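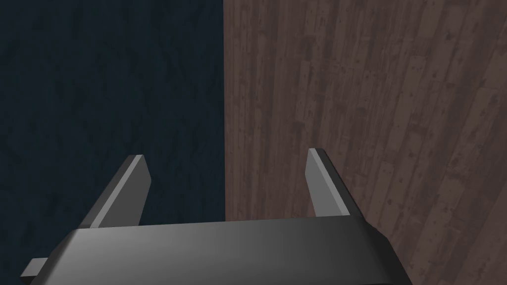
Rehabilitation services should be judged by what patients can do at home six months after discharge. At present most are judged by how quickly the first appointment is offered, and the two measures have little to do with each other. A hand, after all, is a demanding thing to restore. A person recovering from a wrist fracture must relearn how to close on an object with some control, and a good deal more. Such work takes months.

The outpatient clinic at Piltville saw 191 patients with hand and wrist injuries last year. Of these, 189 were given a first appointment within the target period, and the annual report presents this as its main achievement. It does not record how many completed their course of treatment, or how many returned to their usual work.

The Vusorska district has taken a different course. Under the Santoso scheme, which began there in February, each patient is offered 12 sessions and a review at home once these have ended. The therapist asks whether the patient can turn a key, lift a full kettle and fasten a coat - ordinary matters, but the ones on which independence rests. The scheme costs more for each patient, and its supporters should say so openly.

Objections have been raised on grounds of staffing. With more than 1,000 referrals a year across all conditions, managers argue that home reviews would take therapists away from the clinic. This is a fair concern. It should be met by training assistants to carry out the simpler reviews, and by allowing some to be done by telephone.

The Mitevon health board will consider its therapy budget shortly. It would do well to set a target for recovery alongside the existing target for waiting, and to publish both sets of results every year.

Teguh Latuheru
Apr 30, 2005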